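Flondska workshop gets its gripper moving

Members of the Flondska shared workshop have started trials of a home-built robot arm after 7 months of evenings on the project. The simulator came first, with a two-fingered gripper reaching over a dark grey tabletop in a made-up room with a black tiled floor. Rocío Llanos, who leads the build, said parts had cost about 65 euros so far - mostly motors and screws. The group hopes to show the finished arm at its open day in July.
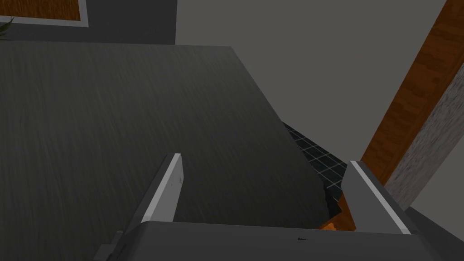
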